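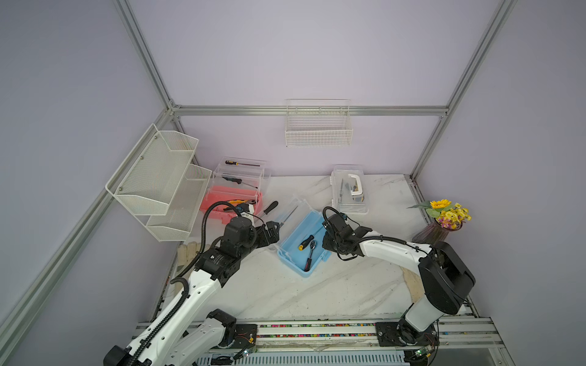

Kļaviņa cell: planner and perception work, December

This page collects pictures and notes from the two-arm tool sorting setup at Trirkside. The hardware has stayed the same since the fall. The work this month was in software: a new grasp planner, a rewrite of the scene tracker, and a recorder that keeps every signal on one clock. Urmas Baranauskienė wrote the planner and Eglė Dzene wrote the tracker. The notes are theirs, shortened a little.

Two arms, one table
Both arms are on the same front rail and they share the middle of the table. The planner treats them as one system with a single joint state. The older version planned each arm alone and locked the shared area, so one arm spent much of its time waiting. Hesia, our scheduler, now hands out short time slots along a path in place of one big lock.

Clear plastic
The lid of the blue tray and the upper part of the pink toolbox are both clear, and so is the storage box toward the back. Depth readings go straight through some of it and bounce off the rest. Eglė's tracker fits a known model of each container first, then marks the lid as solid for the planner no matter what the depth image says. Before that change, paths were planned through open lids on a regular basis.

Lid angle
The lid is tracked as a hinge with one free angle. If the estimate moves by more than a set limit between two updates, the current path is dropped and planned again. Replanning takes 50 milliseconds in the usual case and 280 in the worst one we have logged.

Long handles
A long screwdriver lying on the table next to the tray is a harder pick than it looks. The gripper has to come down close to the tray wall, and the tool tends to swing if it is held too near one end. The planner scores grasps by distance from the estimated center of mass, then by clearance. Urmas wants to swap that order for short tools.

Same colors, different tools
Several of the handles are yellow and black. Color was a strong feature in the old classifier and it caused mixed labels between the tray and the toolbox. The new one uses outline and length first. It was trained on 613 labeled views, with 235 more held back for testing.

Soft things
Gloves and flowers are not in the tool list. The tracker puts anything it cannot match into a class called "keep clear" and wraps it in a padded box. The gloves get a low, flat box and the bouquet gets a tall one - the padding on that one is still too generous and blocks some good paths at the right rear corner.

Recorder
Joint states, gripper commands, camera frames and planner decisions go into one file per run. The viewer, Prusden, can step through a run and show which paths were rejected and why. Version notes and the file layout are on the tooling page.

Next update: handovers between the arms.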